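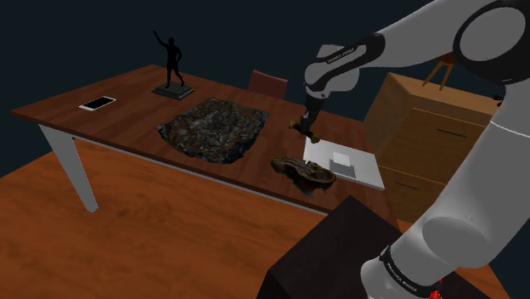 Arm cell check, Elo station
Friday, October 25, 2024
Done by: Lwazi Zwane. Second pair of eyes: Kaja Kļaviņa

1. Mount and base joint - OK
No change from March. I went over the mount settings twice and I'm happy with them.

2. Joint limits and speed cap - OK
Somebody had bumped the cap up for a demo, so I put it back to 600 in the Skodex config. Please leave it there, folks!

3. Stop button - OK
Kaja hit it in the middle of a move, then again from home. Good stop both times.

4. Gripper and wrist - NEEDS WORK
The fingers close fine but the force reading drifts after a long run. I've re-zeroed it and opened two tickets with Dzene. Until those are closed, re-zero before every session, even if you only stepped out for coffee. 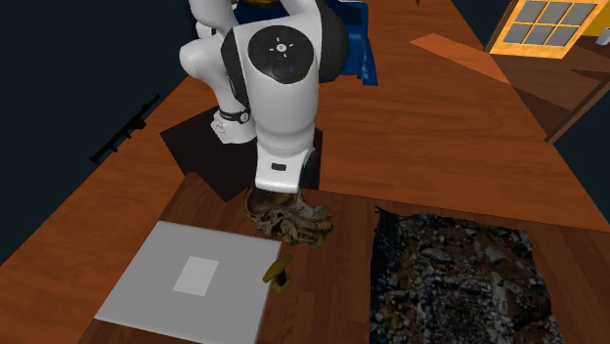

5. Reach and clearance - OK, with a comment
Clearance is the one I always fuss over, because the objects get swapped so often and the path plan doesn't know unless you tell it. Run the slow sweep first, with nothing gripped. Small stuff like the yellow peg is easy to forget when it's lying right beside a big lumpy piece and the wrist is coming down over both, so add it to the collision list too. Kaja wants a wider margin on the wrist and I think she's right.

6. Place target - OK
Checked against the saved pose, well inside tolerance.

7. Logs and backup - NOT DONE
Ran out of afternoon, sorry - I'll copy them to the Skasley drive on my next shift.

License is good until 2027. Anything odd, write it under the item number and put your initials next to it.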